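From: Benjamín Salinas
To: Clarneck Friends of the Library – members list
Date: 2023-09-08
Subject: Re: Fall sale – donations of prints and framed items

Dear members,

Thank you to everyone who wrote in after the June meeting. I am answering the message below on the list, as several other members have raised the same points privately and the answers apply to all branches.

> We have been offered a number of framed prints and
> posters by a family in Skunstead who are moving out of
> state. Our branch has always taken books only. Are we
> permitted to accept these for the fall sale, and if so,
> who sets the prices? I would also like to know whether
> the old rule on encyclopedias is still in force. We have
> been turning people away and some of them have not been
> pleased about it.
>
> Skunstead branch desk

On the first question, the answer is yes. Branches may accept framed prints, posters and small wall decorations for the fall sale, provided that the glass, where there is any, is free of cracks and the hanging hardware is secure. Items wider than 3 feet should be declined. The Firilby storeroom has no shelving deep enough for them, and last year two large mirrors spent the winter in the staff corridor.

Prices for framed items will be set at Firilby during sorting. Branches are asked not to put stickers on the front of any frame. The adhesive marks the finish and is slow to remove. A slip of paper taped lightly to the back, giving the branch name only, is sufficient. Please do not write the donor's name on the slip.

On the second question, the rule on encyclopedias remains in force. We do not accept general encyclopedias, condensed novels, or textbooks more than ten years old. Single-volume reference works on a particular subject are welcome – field guides, cookbooks and atlases in particular sold well last fall. Where a donor is disappointed, desk staff may offer the printed sheet listing other places that take used books. Skunstead should have a supply of these, and I can send more on request.

Members have also asked for the final figures from last year. The sale brought in $3000 after expenses, and 1268 items were sold. The full amount went to the children's reading room at Clarneck, where it paid for the new low shelving and part of the carpet. The remaining carpet cost is the first call on this year's proceeds.

A few practical matters for branches sending material to Firilby:

Boxes should be no heavier than one person can lift comfortably. Liquor store boxes are a good size. Banana boxes are not suitable, as small books fall through the opening in the base.

Framed items should travel upright, face to face, with cardboard or a folded towel between them. They should not be placed in the same box as hardcover books.

Anything that smells of smoke or mildew should be refused at the desk. It cannot be aired out in the time we have, and it affects whatever is stored beside it.

Each branch has been allotted 13 boxes for the first collection. The van from Ruangrit Moving will telephone the branch before it arrives. Branches with more than their allotment should let me know in advance, so that a second collection can be arranged.

Finally, the sorting room at Firilby is short of help for the afternoon shifts. Each shift lasts 90 minutes, and no experience is needed. Those who cannot stand for long periods may prefer the children's table, where all of the work can be done seated. Please reply to me directly and not to the whole list.

The revised donation guidelines will be posted at each desk once the branch heads have approved the wording. Until then, please treat this message as the current guidance.

Sincerely,

Benjamín Salinas
Sale Coordinator
Clarneck Friends of the Library
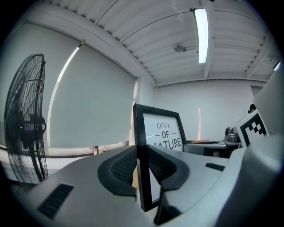
Black-framed "Love of Nature" print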